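2020-09-22

Murevon cell, bimanual carton folding. Continuing the comparison of action chunk lengths on the box task.

Training set is now frozen at 1,687 demonstrations. All were recorded with the 2 arms under teleoperation, same start poses, carton placed by hand within the marked tolerance. I dropped the February batch from this set. Those runs used the old gripper fingers and the closing width doesn't map cleanly onto the current ones, so mixing them in was muddying the left-hand grasp.

Policy A is the baseline: short chunks, replan every step. Policy B uses long chunks with overlapping predictions averaged by age. Same encoder, same learning rate schedule, same seed. Checkpoints picked on validation loss, before any rollouts, and not changed afterward.

Rollouts: 108 in total, split evenly between the policies, alternating A and B so that wear on the cartons hits both the same way. Cartons swapped when the score lines go soft. Sinaga handles the logging; reset is still manual.

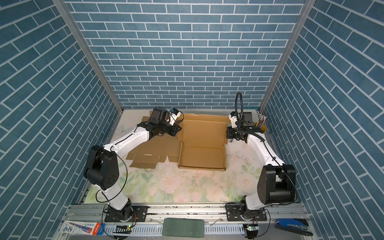 Main failure for A is hesitation at the rear lid. The left gripper comes in over the lid, stops short, backs off, comes in again. Joint traces show the commanded position flipping between two modes, one for pinching the lid and one for pushing it from behind. Both are in the demonstrations, because the operators never settled on a single way of doing it. Replanning every step lets the policy change its mind partway through the approach.

B commits to one or the other and carries it through. The cost shows up later. If the carton shifts on the mat during the first fold, B finishes its chunk against the old position and the right gripper closes on air beside the tray wall. A recovers from that case more often. Neither policy deals well with a side flap that springs back after release.

Scored by stage (lid, left flap, right flap, tuck). B is ahead on the lid and the left flap, level on the right flap, slightly behind on the tuck. I don't trust the tuck result yet — too few runs get that far for the gap to mean much.

Checked whether the averaging was doing the work or just the chunk length. Turned averaging off for a handful of B runs, not included in the totals. Motion was jerkier at chunk boundaries but the lid stage still went through, so length looks like the larger effect. Needs a proper ablation before it goes in the Pusetar write-up.

Calibration note: wrist offset on the right arm had drifted again. Corrected before the first rollout and checked after the last, no change over the session. Raw logs and the scoring sheet are on the Candeo share under the cell name.

To do:
Relabel lid grasps as pinch or push, retrain A on pinch only.
Medium chunk length, same split.
Try cutting a chunk short when carton pose error passes a threshold.
Order more cartons, same stock and same die.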